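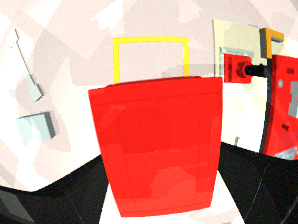 Welcome to our little gallery from the Briltley project, and thank you for stopping by! We wanted to find out whether a policy trained wholly on rendered rooms would cope better when the surfaces were repainted between attempts, so the walls went patchy, and so did the red thing with the yellow handle (a great favourite of ours, I must say). We ran 200 attempts in each of 4 colour schemes.

Render and notes by Aldana Iturra, 15 May 2021. More to come in October.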